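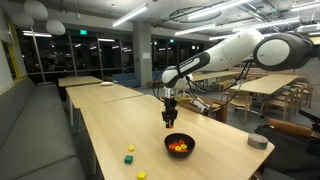 Local record offices should stop charging readers to photograph documents with their own phones. I spent most of March in the reading room at Dandside, working through the vestry minutes and settlement papers of a parish that sent people away as soon as they looked likely to need relief. The day permit for a phone cost more than my train fare.

The usual defence is that the money pays for conservation. At Dandside it can't pay for much. Dalibor Havlíček, who used to run the searchroom there, told me that on a good day they sold two permits.

What the charge does is decide who gets to use the papers. A university will refund it. A retired person tracing a great-grandmother through 28 removal orders gets no refund, and ends up copying them out in pencil until the room closes at four. I have read Viera Bednárik's study of pauper letters, built on 80 bundles — she was on a grant, and says so in her preface. Work on poor people's lives shouldn't depend on that.

Some collections are fragile, and staff should go on refusing cameras where a binding won't stand it. That is a separate matter from the fee. The council sets next year's prices on Tuesday, and it should take this one off the list.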